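Animation and Series Storytelling, week 4
Spin-offs, side stories and the shared world 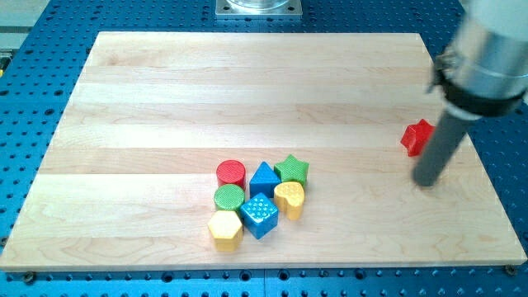 Carrying on from last week. We got as far as the pilot of Lekier and ran out of time, so the first bit is catch-up.

Reading for this week: the Ambrosio interview in the course pack (Alfredo Ambrosio, on writing the Brorkville side stories). Four pages, very readable. Please do read it before Monday's seminar, last year hardly anyone had and it was a long hour.

1. Terms

Main line = the series most viewers know. First run, usually.
Side story = same world, same time, other people.
Prequel = same world, earlier. May or may not share characters.
Retelling = same characters, story started over. Events of the main line don't count any more.

People mix up side story and retelling all the time, incl. in print. Check: can both sets of events have happened? If yes, side story. If no, retelling. Some shows cheat on this, see Tolentino below.

2. Lekier

Main line is 70 episodes, and the setting is bigger than the plot from the very start. Harbour town, ferry company, the school on the hill. Plot only ever uses the ferry. So when the writers wanted a second series the school was sitting there with teachers already named and a uniform already drawn.

Note the map in the opening titles. Every place on it gets visited eventually but the lighthouse takes until the second series. Was it planned? Ambrosio says no, the map was drawn by the background team to fill eight seconds.

Watch: ep 2, from the market to the end credits. Look at who gets a name and who doesnt.

3. Novels first, then the screen

Brorkville went the other way round. Books, then a series, then a film for cinemas. Trouble with this: book readers know the guard is the sister, new viewers don't. The series has to work for both.

Three ways they handle it
- say it early (ep 1, the train)
- drop it altogether (the whole uncle story)
- leave it in but never explain, so readers get a nod and everyone else sees a bit of odd behaviour

The third is the one critics complained about. Ambrosio defends it in the interview, p. 3. He thinks viewers will put up with a lot of not knowing as long as the person on screen clearly wants something. I half agree. Argue with him in your essays if you like.

Film version is 105 minutes and covers what took the series nine episodes. Compare the kitchen argument in both. Same lines nearly word for word, but the film cuts the pause after the door. Completely different argument.

4. Tolentino and the cheat

Sold as a side story. Opening caption says it takes place "during" the main line. By the middle of the run the bridge has been blown up, and in the main line people are driving over it in the last episode. So it's a retelling, or a mistake, or the writers stopped caring. Fans have a theory with two bridges. Fine as a theory, nothing on screen to support it.

Does it matter? For the exam: you need to be able to say what continuity is doing for the viewer, and then whether Tolentino looses anything by breaking it. Either answer can get full marks.

5. Voices

Quick point, more on this in October. When a minor character moves to the lead of a spin-off the voice usually changes. Same actor, lower and slower. A comic voice that's funny for 2 minutes an episode gets tiring across a whole one. Listen to the postmaster in Wetcombe, first in the main line and then in his own series. Almost a different man by ep 5.

Also the writing shifts to match. Fewer catchphrases, longer lines, he gets to be wrong about things.

To do before Monday
Read Ambrosio interview (course pack, starts p. 212)
Watch Lekier ep 2 and the first Tolentino ep
Half a page: pick a minor character from anything you've seen. What would their series be about, and what would have to change about them first?

Bring the half page on paper please, the printer upstairs is still out.

Essay titles go up after the seminar. Anyone who wants to write on a series not on the list, email me first with the title and where I can watch it.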